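Towel folding: notes from the Clesar open day

Clesar ran its two-arm folding cell for visitors in March. Leen Mansour gave the 3 p.m. demonstration. Her setup tips apply to hand folding too.

Start with the towel flat, long sides left to right. Smooth it from the center outward.

Lift by two neighboring corners and pull until the top edge is straight. Slack at the top ends up as a crooked fold.

Put a plain, dark cloth under a light towel. Edges are easier to find.
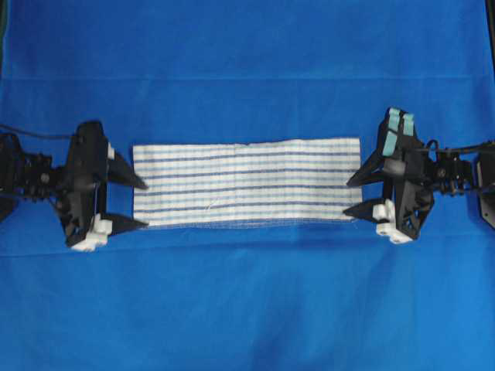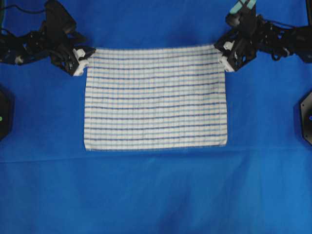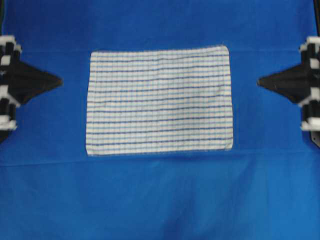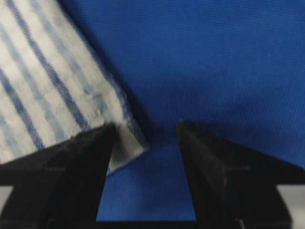 Striped towel and robot grippers against blue fabric, Clesar open day.

Pinch close to the corner and take only a little fabric. Trim loose threads first. Mansour's log listed 446 folds on the current fingertips, which are checked for wear at every change of towel.

Terry cloth was not shown. For thick towels, fold in half once and press before the second fold.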